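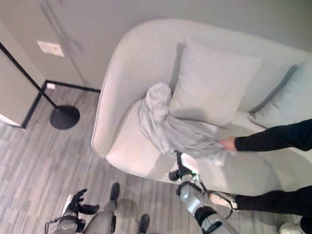

Clearing the sofa before folding

The order matters. Cloths come off the seat first, cushions stay against the back. A bunched cloth hides its corners, so pull one end toward the front edge until the weave lies in one direction. I fold on the seat when the table is full.

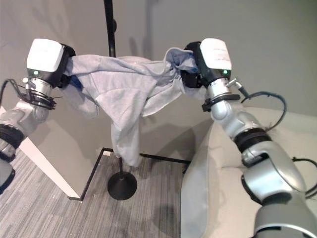 Shahzad Farooqui

Gray sweatshirts are slower than flat cloths. Held by two points, the middle sags and the sleeves twist under it. Lower it, find the shoulder seams, start again – shaking only tightens the knot.

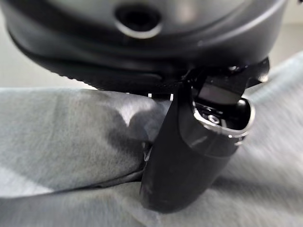

Close up, one fingertip down on the cloth

Press lightly. Too much force leaves a dent that shows after the second fold. 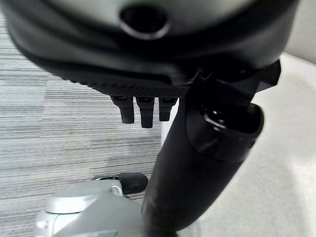

Storage

Folded width is 9 inches, to suit the Hollton shelf. Stacks stop at 5 pieces. Throws go on the lower shelf, unfolded once.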